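# How Does a Town Sleep? A Term Project on Bedtimes in Brolville

Evanthia Kourkoulas, Jun 4, 2021

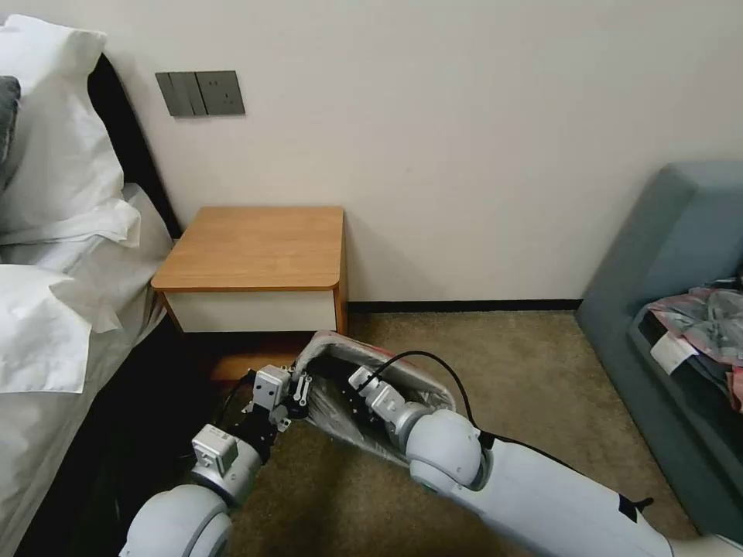
I picked sleep as my topic in February, after I dozed off twice in the same afternoon lecture and started wondering if everyone else was as tired as I was. My question was simple: do people in Brolville go to bed when they say they do, and what keeps them up when they don't? I thought I would get a few dull tables out of it. I ended up boring all my friends with it for months!

## How I asked

I wrote a short paper form with 13 questions and left copies at the library, the Larnix bakery and both doctors' surgeries. I got 609 filled-in forms back, far more than I had planned for, and typing them up ate most of my spring holiday. Five people also agreed to keep a sleep diary for me, writing down when they put the light out, when they woke and anything that disturbed them in between.

The form asked for a usual bedtime and then, over the page, for last night's bedtime. I put them on separate sides on purpose, so that people wouldn't just copy the first answer (a tip from my tutor, and a very good one).

## What came back

Most people went to bed later than their usual time, and hardly anyone went earlier. The gap was widest for parents of school-age children, who wrote lovely long notes in the margins about packed lunches, PE kit and the one hour of quiet they get after everybody else is asleep. One mother wrote "this is MY time" and underlined it so hard the pen went through.

Shift workers at the Panganiban cannery surprised me. I expected them to be the worst sleepers in town, but the ones on fixed nights were very regular. It was the people on rotating shifts who struggled, and two of them said they had given up having a usual bedtime at all.

Phones came up a lot, of course. So did dogs, heating pipes and the street lights on Skundura Road, which were changed to a whiter, brighter kind last year. I hadn't asked about street lights anywhere on the form! People just wrote it in. I went and stood there one night with a book, and I could read it on the pavement without any trouble.

## The diaries

These were my favourite part. A diary is slow to read but it shows you things a tick box can't. One of my diary keepers was sure that she woke at three every night, and her own notes had her waking at all sorts of times -- she only remembered the threes. Another slept best on the nights he had been out in his allotment until dusk, and he has now started going more often.

## What I would change

The forms went to places where people were already out and about in the daytime, so I think I missed a lot of night workers and people who can't easily leave the house. I also forgot to ask about naps, which was silly, as several people told me about theirs anyway. And the diaries ran through a warm spell, so I can't say how they would look in winter.

If I get to carry on next year, I want to start with Skundura Road. I'd like to ask the same questions there and on the streets behind it, where the old yellow lamps are still up, and compare the two. A neighbour at number 5 has already offered to deliver the forms.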